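4.2 Upkeep of the hand-held gripper at the Gorkholm cell

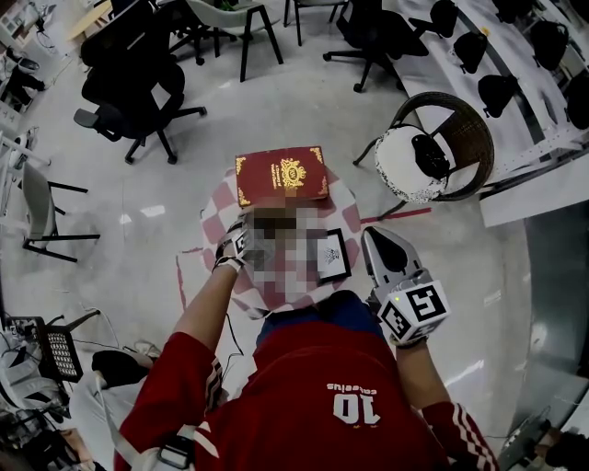

Tomoyo Shimada and Malsha Bhuiyan
Puvia Laboratory, Gorkholm

Figure 3. Tabletop work with the hand-held gripper on the right and the marked glove on the left.

The gripper is carried in the right hand and its pose is taken from the square markers on the cube behind the fingers (Figure 3). The left hand is tracked from a single marker on the back of the glove. Both are viewed from overhead, so a loose cube shows up as a fixed offset between the fingers and the estimated tip position.

The cube mount is checked every 156 recordings. The operator touches the closed fingertips to a reference pin at 18 poses, and the mount is refitted if the residual has grown since the last check. Over 3000 recordings the screws were retightened twice. One marker face was reprinted after its corner lifted, and the 1362 recordings made before that repair were processed again with the face masked out.

Finger wear was slower than expected. The pair is replaced when the tips no longer meet along their full width. Glove markers are replaced as soon as a crease crosses the pattern, as the Menzies solver then loses the hand at steep angles.

Contact: Puvia Laboratory, Gorkholm | Back to top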